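共享工坊里搭一个双箱抓积木的小工位(二):箱子、夹具和走线

发表于 2022年5月16日

上一篇讲了怎么把手臂固定到台子上、怎么通电回零，评论里好多人催后面的部分，那就接着写！这篇全是体力活：摆箱子、上夹子、理线，最后跑一遍抓取。代码只有一点点，怕写程序的朋友可以放心往下看。

先交代一下背景。我们这个工坊叫 Norkum，会员共用场地，我把这个工位取名叫 Vlad（别问，当时随口起的，后来连配置文件里都这么写了，改不动了）。目标很朴素：前箱里散着几块积木，手臂一块一块夹起来放进后箱，放完再一块一块搬回来，能自己来回折腾一晚上就算成功。

要准备的东西

金属箱两个，尺寸一样，旧的就行。我这两个是从 Sedgate 的二手货架上淘来的，两个一共 111 块，箱底磨得花花的，完全不影响用。
木板若干，围在箱子周围当台面。
棒式快速夹两把，单手能捏紧的那种。
红色和绿色的长方积木几块。
魔术贴扎带、美纹胶带、卷尺、记号笔。

第一步：摆箱子

两个箱子前后紧挨着放，长边对长边。我一开始图省事，中间留了一条缝，结果积木掉进去三回，每回都得把台面拆开掏，气死我了。后来老老实实贴紧，世界清净。

摆好以后先别急着夹，让手臂低速走一遍四个角。前箱的近角和后箱的远角都要走到，看看有没有哪个关节快到限位了。我第一次摆得太靠外，后箱最远的角怎么都够不着，整体往手臂方向挪了 8 厘米才舒服。挪完用记号笔在台面上描一下箱子的轮廓，以后万一被人碰歪了，照着线推回去就好。

第二步：上夹子

夹子夹在两个箱子相邻的那道壁上，左右各一把。夹口要把两层箱壁一起咬住，捏到用手推箱子时两个箱子一起动、不会各走各的，就够紧了。别往死里捏，薄壁箱子真的会变形，我有个旧箱子就这么报废的。

还有一点特别容易忘：夹子的把手会高出箱沿一截！手臂从前箱横移到后箱的时候，如果走的是最短路径，很可能一胳膊扫上去。我的做法是量好把手最高点，再往上加 18 厘米，把这个高度设成过渡高度，所有跨箱动作都必须先抬到这里再平移。慢是慢了点，图个安心嘛。

第三步：理线

夹爪的线是我返工最多的地方。线从大臂一路走到手腕，中间要跨过好几个会转的关节，绷得太紧，一转就拽插头；放得太松，又会垂下来挡住积木，或者挂在箱沿上。
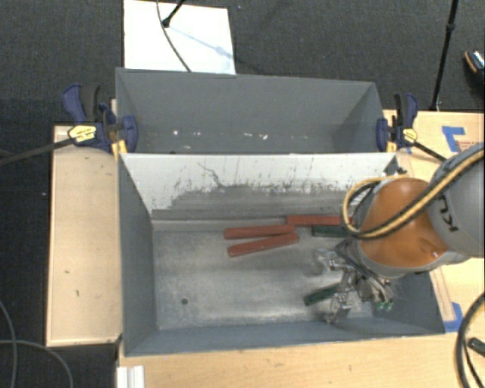
我试下来比较顺手的办法是：直的臂段上用魔术贴扎牢，过关节的地方留一个弧，然后把那个关节手动转到两头极限，看弧还剩多少余量。余量有一个拳头宽就可以。扎带千万别用一次性的塑料扎带，你肯定会重扎的，相信我，我剪掉的塑料扎带够编个筐了。

地上的线也顺手收一收，沿着台子边走，别横穿过道。共享工坊里人来人往，踢掉一次电源，手臂急停，后面又得重新回零。

第四步：定坐标

我用的是 Takix，一个我自己攒的小控制脚本，原理很简单：给每个箱子定一个原点，再定一个箱底高度，积木的位置都按箱子自己的坐标来算。

测箱底高度的时候，把夹爪慢慢往下放，底下垫一张打印纸，抽纸时感觉到一点点阻力就停，记下读数。四个角加中间各测一次。我这个旧箱子底不太平，中间和角上差了一丁点，最后取的是最高的那个值，宁可夹得高一点，也不要让指尖去犁箱底。那个声音听过一次就不想再听第二次了……

第五步：先夹一块试试

把积木随便扔进去之前，先放一块，摆正，跑单次抓取。速度调到最低，手放在急停上。观察三件事：夹爪下去的时候有没有碰到旁边，合拢时积木有没有被推着跑，抬起来以后积木有没有歪。

积木被推着跑，一般是夹爪中心和积木中心没对上，一边的手指先碰到了。往先碰到的那一侧挪一点点再试，改一次跑一次，别一口气改好几个参数，不然你根本不知道是哪个起的作用。

单块稳定以后再加第二块、第三块，故意让它们斜着放、挨得近一些。两块几乎碰在一起的情况最难，手指没地方下。我的土办法是先抓旁边最空的那块，剩下的往往就松开了；实在不行，就让夹爪闭着从侧面轻轻拨一下，再重新找位置。靠箱壁的也头疼，夹爪要转个方向，让两根手指顺着墙的方向排开，别硬往墙和积木中间挤。

跑了多久

从 3 月开始断断续续地调，到现在计数器上是 1,985 次抓取。失败的大头还是贴着箱壁的那些，尤其是角落里的，角落我目前没什么好办法，打算在箱角塞个斜块，让积木自己滑出来，做好了再更新。

几个常见的小毛病

箱子越跑越歪：看看夹子是不是松了，再对一下台面上描的轮廓线。
夹起来半路掉：先擦手指，再查夹持力。我有一半的情况擦完就好了。
手腕转到某个角度就报错：十有八九是线拽着了，回到第三步重扎。

配置文件我整理一下再放上来，里面的注释现在还全是骂自己的话。下一篇写识别颜色，红的和绿的分开放。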